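Looking after paperbacks: what works and what doesn't

Every few months somebody passes me a tip for rescuing old romance paperbacks, and most of them do more harm than the damp did. I've got 74 on the kitchen shelves and a good many more upstairs, so I've tried plenty.

Dryer sheets between the pages. They don't remove the musty smell, they sit on top of it, and some leave a greasy mark. Put the book in a lidded box with an open dish of baking soda and leave it a week. Don't let the soda touch the paper.

Microwaving for bugs. No. Glue melts, and foil lettering on a cover can spark. Bag the book and freeze it for a few days, then let it come back to room temperature before you open the bag.

Hair dryer for price stickers. This one does work – on low, kept moving. On a matte cover, stop early and peel slowly from a corner.

Ironing creased covers. I ruined a Skyrme omnibus this way. A sheet of plain paper and a stack of heavy books overnight did nearly as well on the next one.

Clear contact film. Fine for a cookbook. On a novel you want to keep, it yellows and never comes off clean.

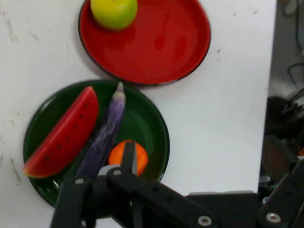 Vasanthi Nambiar wrote in to say that cat litter beats baking soda for the smell, provided it's the unscented kind, and that she gives a bad case two weeks. I'd try it on a cheap copy first.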